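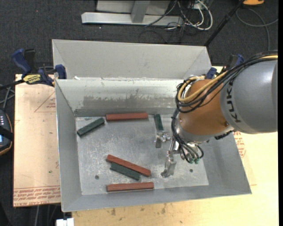
# Sheet-metal bins: wear and finish

Notes from the parts bench at Drivesora, compiled in July by Ravindran Rajan with corrections from Venkatesh Thampi. The page covers the open-top grey bins used for block handling on the Illey line. It is meant for anyone who orders, cleans or repairs them.

## Rear wall

The inner rear wall takes the most contact. The metal stays pale and shiny along the top, and lower down there is a long, uneven band of darker grey wear. The band's edges are irregular, so measure its height at both ends and in the middle, and enter all the readings on the card.

The small white patch at the upper left edge of the rear wall is residue. Venkatesh has it listed as label adhesive - the old Vunis stickers were placed in that corner. Warm water and a plastic scraper will usually lift it. Do not use a wire brush on the shiny part of the wall.

## Upper panel and folds

The broad panel above the rear wall has angled folds near both ends. Inspect the folds for hairline cracks with a hand lamp held low. A crack shorter than 3 mm is marked and left in service. Anything longer goes back to Kowalczyk for welding, and the bin number is struck from the bench list until it returns.

## Side walls and front

The left wall slopes down toward the inside and the right wall flares outward. Replacement liners are therefore handed, and a left liner will not seat on the right. The front wall is a narrow slanted strip. It has no liner of its own.

## Floor

Brushed grey metal, with fine scratches and cloudy scuffs over the surface. Scratches of this kind are recorded as grade 2 and need no work. Grade 3 means a fingernail catches in the groove.

There are two small round holes in the floor, one near the lower left and one near the lower right. Keep both clear. Tape over the holes is not allowed, even for a short run, and any tape found there should be noted on the card with the bin number.

## Blocks

Three reddish-brown and three dark green, all rectangular. The colors separate the two batches and have no bearing on size. A red block lying along the base of the rear wall is in the easiest position to log, with its long side close to parallel with the wall.

The pair in the lower middle is harder. A green block runs along the lower edge of a red one at a similar angle and is partly tucked against or under it. Log such a pair as touching, and leave the overlap field blank unless it can be checked by hand.

The green block at the left of the rear wall lies diagonally with its right end raised. Raised ends are logged separately from flat ones. Ravindran's sheet has a column for this, added after the second revision.

## Table

The bin rests on a light wooden tabletop. A felt pad goes under each corner during long runs. Replace the pads after 20 shifts, or sooner if the bin slides when pushed with one hand.

## Cleaning

Vacuum the floor first, then wipe with a damp cloth from the rear wall toward the front strip. Dry the folds separately - water collects there and leaves marks. Alcohol wipes at 70 percent are fine on bare metal. Keep them off the tabletop.

Bin cards are in the second drawer of the Illey cabinet. Old cards go in the folder behind them.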